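Hand-held grippers: harder rubber or softer rubber in the jaws?
Asked by Irja Eskola, June 9, 2018

I am comparing two kinds of rubber insert for our hand-held grippers, the Usen and the Pesonen. We use one gripper in each hand, with marker cubes for the tracking. The test objects are a hardcover book and a brown oval one, and the oval one is my problem.

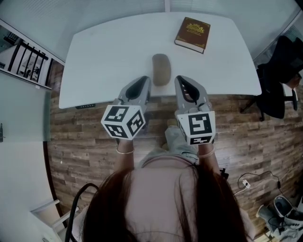
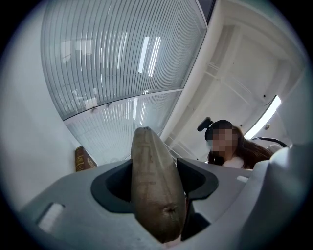 Head camera first, then the camera on one gripper.

With the Usen insert the oval object turns in the jaw when I lift it by one end. In 12 tries it turned 4 times. The Pesonen holds better, but it is stiff and my fingers become tired. Is there some way to get a good hold with the soft one?

2 answers

Brivby
Did you wash the inserts? New rubber often has some powder on it from the mold. Warm water and a little dish soap, then let it dry overnight. I would do this before you compare anything. Also try to take the object nearer to its middle. When you hold only the end, all the weight wants to turn it, and a soft lip will follow. If it still turns, put the stiff insert in one hand only and let that hand do the lifting.

Vallham
just buy the stiff one, you get used to it. mine has nearly 1,460 grasps on it and no tears

Comment from Irja Eskola
Thank you both. I did not wash them. I will do it on Monday and repeat the same 12 tries with each insert.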